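Tue 22 May

Blood pressure cuffs, home use. Picking up where I left off with the Gruka monitor.

The Gruka leaflet says its readings are "as good as the clinic's." I have seen no data behind that. Asked the supplier back in December and got the same leaflet again, in color this time.

What I did: sat five minutes, feet flat, arm on the bench at heart height, then 12 readings on the Gruka with a minute between. Same arm throughout. First reading was 156 on top, and it dropped after that the way first readings do. If I had stopped there, as I suspect most people at home do, I'd have gone to bed thinking I needed pills.

Bottom number is the one I don't trust. It hopped around more than it should for someone sitting still and bored. Could be me, could be the cuff. The cuff is sold as one size for all adults and I don't believe that either. Too small a cuff reads high, and that has been known for ages.

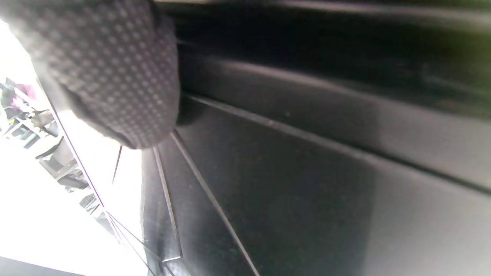 Dotted glove, dark surface.

Baraletti next. Better cuff, worse screen. It shows a little green smile when it likes your number. I'd like to know who picked the cutoff for the smile. Manual doesn't say.

Two readings failed with an error code and I threw them out. Writing that down here, as the Lau report on the same model doesn't mention failed readings at all, and I find it hard to believe they had none. Lau also took one reading per person, 54 people, and then averaged the lot. An average across people can look lovely while single readings are way off in both directions. Would like to see the spread before anyone quotes that report again.
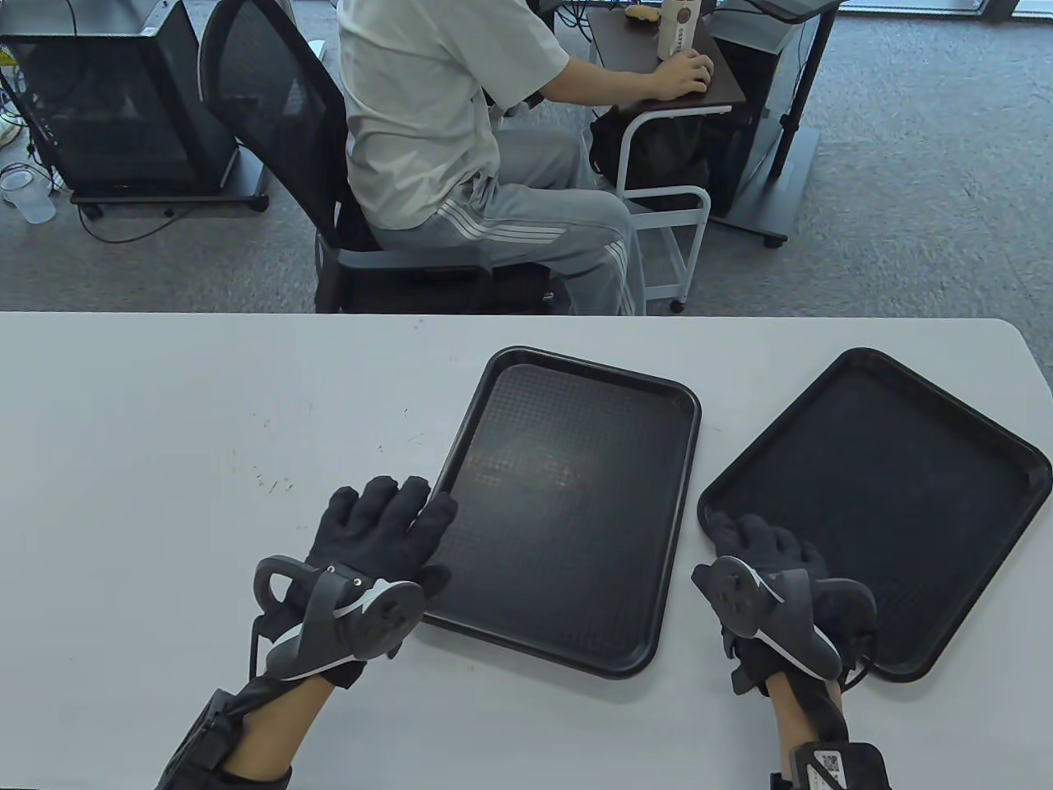 Black trays on the bench, gloves on.

Stamby wrist unit: skipped the full set. Moved my wrist from lap to chest and the top number changed by over 12. Fine if you hold it at the right height every time. Who does?

To do
- repeat Gruka with the large cuff, if they will sell us one
- other arm, all units
- same hour of day, no coffee first (had one today, so take all this with salt)
- ask Baraletti about the smile

Not ready to recommend any of them. Least bad so far is the Baraletti, and that is on one arm, mine.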